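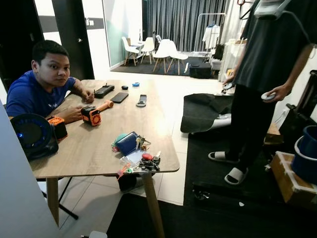
What is the Burkero Pocket Table?
It's a shared table where people empty their pockets and bags, sort the small things that pile up there, and go home with only what they use.

DRORKSIDE, October 2020 - Burkero, the home organizing studio on Nisbet Street, is opening its Pocket Table sessions to everyone in Drorkside after a September trial that filled every seat. Sessions are free, they run for 90 minutes, and all you need to bring is the stuff you already carry (plus whatever is rattling around in the drawer by your front door!).

The idea came from Renata Kaczorowski, who founded the studio and has spent years helping families with closets, garages and kitchens. She kept noticing that the smallest things caused the most trouble on a busy morning.

"People will spend a whole weekend on the garage and then lose ten minutes a day hunting for the car key," said Kaczorowski. "Keys, phones, wallets, chargers, a little fan for the bus stop - they all land on the same table in the same heap. I love that heap. You can do so much with it in one evening."

Each session starts with everything out in the open. Keys go first. Guests try to name the lock for every key on the ring, and any key without a name gets a paper tag and a date. Key fobs and remotes get the same treatment, and there are spare coin batteries on hand for the ones that have quit. After that come wallets and card cases, with old loyalty cards and faded receipts heading straight to the shredder. Phones, power banks and other chargeable things come last, and guests pick one charging spot at home for all of them.

Keychains are welcome to stay. Remigiusz Sikora, who leads the evening groups, is a big believer in a bright, chunky keychain that you can find by feel at the bottom of a bag, and he has been known to talk guests out of getting rid of a good one.

"A key ring should be easy to grab and easy to read," Sikora said. "If the colors make you smile when you pick it up, great, keep them. What I'd like to see gone is the padlock key from three apartments ago."

Genowefa Ostrowski came to two of the September sessions, the second time with her sister's keys as well as her own. "I had a mail key for a building that was torn down," she said. "I'd been carrying it to work and back all that time. My purse feels like a different purse now, and I've already started on the kitchen drawer."

Groups are kept to 4 guests so that everyone has elbow room. Unwanted keys can be dropped in the metal recycling box by the door, and dead batteries are collected separately. Guests should black out or remove anything with an account number on it before putting it on the table.

Burkero has also put together a one-page checklist called the Merko Sheet, with room to write down what each key opens and where its spare is kept. Printed copies are free at the studio, whether or not you come to a session.

To reserve a seat, stop by the studio at 902 Nisbet Street, Drorkside, and ask for Jawad Rana at the front desk.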